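Tranbridge sells out a farewell, at a price

June 20, 2021

Over 300 people paid for courtside seats at Irina Coman's last home game for Tranbridge, and the club would like you to know they all got a commemorative towel.

The rest of the 3134 in the building got a video montage, two anthems and a halftime program that ran so long the visitors from Tatau came back out and warmed up twice. Somewhere in there a basketball game was played. Tranbridge lost it by 19.

Coman deserved a good send-off. She has carried this team through some thin years, and she was still its best passer in January, when the knee went for the second time. Whether she deserved this particular send-off is another matter. She played the first four minutes, sat down, and was brought back for the last two so that the lights could be dimmed around her.

"I would have liked to win," she said afterward, and then thanked the sponsors in the order they were printed on the backdrop.

The main one is Zokura, which put its name on the towels, the floor and the retirement banner. The club says the deal will pay for a new practice gym in the Văduva district. It said much the same when it raised season tickets two years ago, and the lot in Văduva still has a fence around it and weeds behind the fence. Asked for a start date, a club spokesman said planning was "very advanced." He did not say what had been planned.
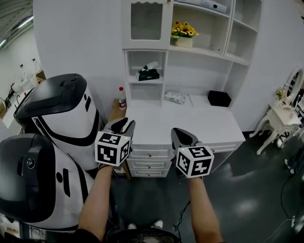

White desk and hutch against a gray wall.

There is also the question of the number. Tranbridge credits Coman with 1025 career assists, and that figure was stitched into the banner. The club has not released the season-by-season totals behind it, and its own media guide leaves out two of her early years. Maybe the sum is right. It would be easy enough to publish the sheets.

Fans did not seem troubled. Most stayed to the end, and a long line formed for autographs that Coman signed until the building staff started switching things off.

Tranbridge has yet to name a replacement at point guard. Season tickets for next year went on sale before the final buzzer.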